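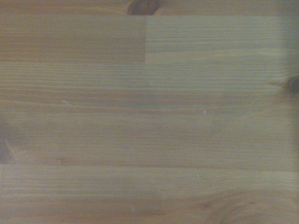
Print this page | E-mail this page

Wednesday, July 2, 2025
By Corina Gavrilă

Progress report: equipment planning for the Wasden tabletop arm

You asked for a short report this time, and for it to contain a shopping list you could say yes or no to. The list is at the end.

Since the last report we have spent very little money, a fact I would present as thrift if Relu Sima hadn't already told you we couldn't agree on what to buy. We wanted a second arm. We priced a second arm. Then we looked at where our working hours go, and the arm we have is idle for a good part of most days while somebody re-seats a connector or hunts for the right adapter. Two arms would let us be idle twice as fast.

So the second arm moves to September, when you can refuse it in person, and the present request is for duller things.

The worktable stays. Oltotix quoted us for a machined steel bench that would hold a tank, with a delivery time of 10 weeks. Our pine one has knots and seams, and Relu's objection is that the vision software may take an interest in them. His plan is to try a plain mat on top before we discuss steel again. I have put the mat in the budget under "furniture," where it looks very small and brave. 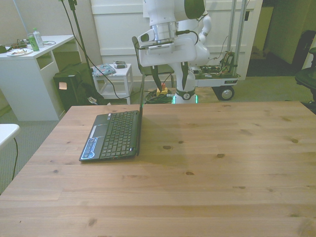
Wiring is the larger item. The electronics on the cart grew one board at a time and the wiring shows it. Cilix will build us a closed housing with labeled connectors, and their price includes one visit to fit it. I would like two visits, having met our wiring. We also want cable trunking for the floor, so that the coils behind the table can go somewhere they won't be stepped on.

The gripper is the item I expect you to question. We have a single pair of fingers and no spares, and if one cracks we stop until the supplier answers his mail. Relu wants 6 spare pairs. I wanted two. We have settled on four, and neither of us is pleased with it.

Software costs nothing this quarter. Ghiță, our scheduling tool, now logs every run and every stop, and it was Ghiță that showed us the idle hours in the first place. It has logged 122 stops to date. Relu would like it noted that not all of them were his.

Requested now:
Closed housing for the cart electronics, with two fitting visits (Cilix)
Floor trunking
Four spare finger pairs
One mat, plain

Held until September:
Second arm
Steel bench (Oltotix)

We still have 70 percent of this year's equipment money, and the requested items fit inside it with room for shipping. The Cilix quote lapses at the end of the month, so an early answer on that line would help, even if the rest has to wait for your next meeting.

Print this page | E-mail this page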